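4.2 Delivery notices and what shoppers do with them

Orders on Stornis go through one checkout but many small sellers. The seller packs, the carrier picks up, and the site sends the messages. So three parties, and the shopper sees only the messages. Our question in this section is narrow. Does the wording of the delivery window change how often people write in before the parcel shows up?

We took 210 orders placed in August with sellers in the home and kitchen group. All were paid at checkout, no cash on delivery. Each order got one of two notices. The first gave a range of days ("3 to 6 working days"). The second gave a single last day ("by Thursday"). Everything else in the email stayed the same, same logo, same order number line, same link to the help page. Text messages were switched off for both groups — this turned out to matter, see below.

Sellers were not told which notice went out. Two of them guessed.
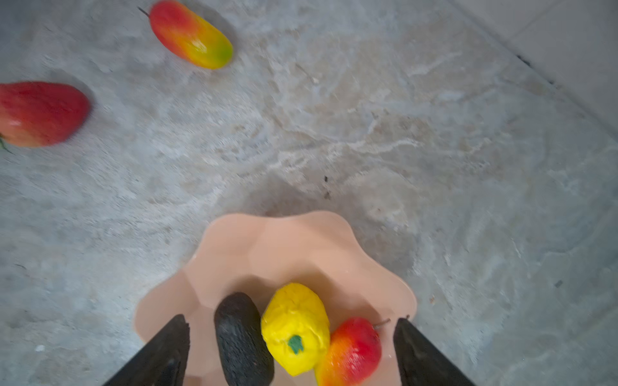 Figure 6. Lemon, mango and avocado (artificial) in a scalloped bowl.

Contacts were counted from the time of the order up to the delivery scan. We count an email, a chat, or a call as one contact each. If a shopper wrote twice on the same day about the same order we merged them, following the rule in Section 3. Messages to the seller through the store page are included, messages left as public reviews are not. There were very few of those before delivery anyway, mostly one star and a complaint about the shipping fee.

Result in short: range group wrote more. Of the 210 orders, 43 led to at least one contact before delivery, and most of the 43 came from the range group. The gap opens late. In the first two days the groups look the same. It is from the third day on, when the low end of the range has arrived and the parcel has not, that the range group starts writing. Shoppers seem to read "3 to 6" as three. One chat said so directly: "you said 3 days and it is day 4."

The single-day group had its own problem. When the last day passed without a scan, contacts came quickly and the tone was worse. Fewer messages, angrier ones. We did not score tone formally for this section and would not lean on this too much.

4.3 Carrier differences

Reading time: 4 min 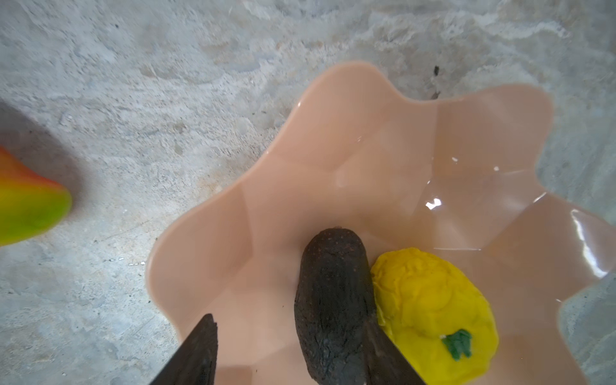
Two carriers handled the orders, Ernau and Desmont. Ernau covers the city zone and scans at pickup, at the depot, and at the door. Desmont covers everything else and scans only at the depot and the door. For a shopper watching the tracking page this means a Desmont order sits at "preparing" for a day or more after it has left the seller.

That quiet day shows up in the data. Desmont orders drew contacts earlier than Ernau orders under both notices, and the most common question was whether the seller had recieved the order at all. Actual transit times were longer for Desmont too, as expected given distance, so the two effects can't be fully pulled apart here. We tried matching on seller. Only a few sellers used both carriers enough for this and the matched set is too small to report with any confidence.

The confirmation call is a seperate issue. Some sellers phone the shopper after the order to check the address. It is a habit left over from cash on delivery and the site does not ask for it. Called shoppers wrote in less, whichever notice they had. But sellers choose who to call, and from what they told us they call on large orders and on first orders. Not random. We leave it in the tables as a control and make no claim.

4.4 Returns and repeat orders

Expected to find nothing on returns, found nothing. The reasons given were the usual — wrong size, color not as on the page, changed mind. Late delivery was picked as the reason by very few, and the form only allows one reason, so it may be hiding under "changed mind".

Repeat orders are more interesting but the window is short. We compared our orders with an older set of 700 from the Cartwright store, which has always used a single last day. Cartwright shoppers came back more often than either of our groups. Cartwright also runs a points card and sends a coupon with each parcel, so the comparison is weak. Included because reviewers of an earlier draft asked for it.

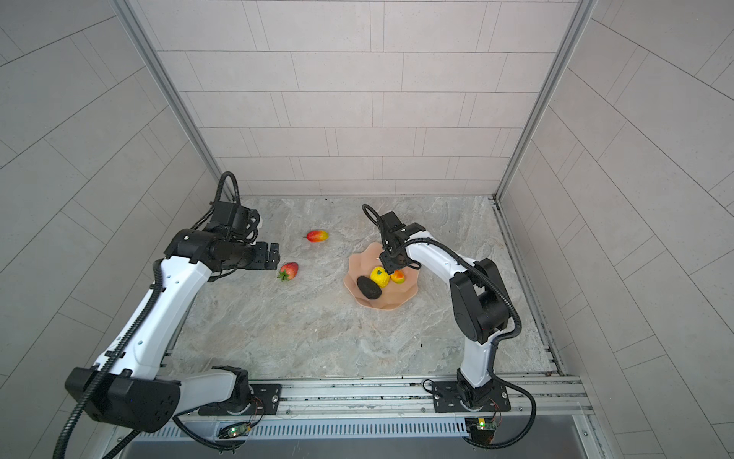
Department of Retail and Consumer Studies

4.5 Limits

One site, one month, one product group. Clothes and shoes may behave differently, people order those for an event and have a date in mind. August is slow for most sellers in our group and the carriers were on time more than they would be in December.

Text messages again. With texts off, some shoppers saw the notice late or not at all, and a shopper who never opened the email can't react to its wording. We have open records for Ernau orders only. A follow-up with 300 orders and texts switched on is planned, same two notices plus a third that gives no window and promises a message when the parcel ships.

Last point, on cost. Changing the wording is free for the site. Adding a pickup scan at Desmont is not, and who would pay for it is outside this paper. Section 5 goes back to the interviews with sellers.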